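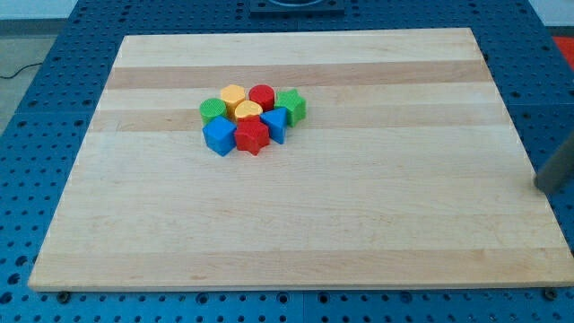
Litiler 夹爪对比测试套件
产品编号:684
供应单位:Sasska 自动化设备部

一、产品用途
本套件供实验室及集成商在同一工位上比较不同末端执行器的抓取表现,适用于平行夹爪、多指手及配套控制器的选型评估。测试物采用塑料形状积木,包括圆柱、立方体、三棱柱、六棱柱及五角星等外形,颜色以红、黄、蓝、绿为主,便于视觉系统区分。积木集中摆放时彼此紧靠,可用于考察手指在狭小间隙中的切入能力;木质台面其余区域留空,作为放置区使用。

二、主要配置
形状积木一组
拼接木板一块,平放于蓝色孔板台面
Estrella 控制器接口模块 2 件
测试程序及记录表格一份

三、测试方法
每种夹爪按统一程序执行42次抓取,分别记录接近角度、闭合行程、滑脱情况及放置偏差。更换夹爪后须重新标定工具中心点,方可继续测试。多指手与平行夹爪的结果应分表统计,不得合并计算成功率。

四、兼容性说明
套件已与 Purner 系列手臂完成联调。使用其他品牌手臂的用户,请在订购前提交法兰尺寸与通信协议,由我部确认后安排供货。控制器固件须为三月发布的版本或更新版本。

五、维护与更换
接口模块额定插拔次数为3000次,达到后应予更换。积木表面如有明显磨损,应整组更换,以免影响摩擦条件的一致性。

六、订购与技术支持
商务联系:Leonora Lacson
技术支持:Danilo Cabrera
本页内容更新于2026年7月17日。产品配置如有调整,以供货确认单为准。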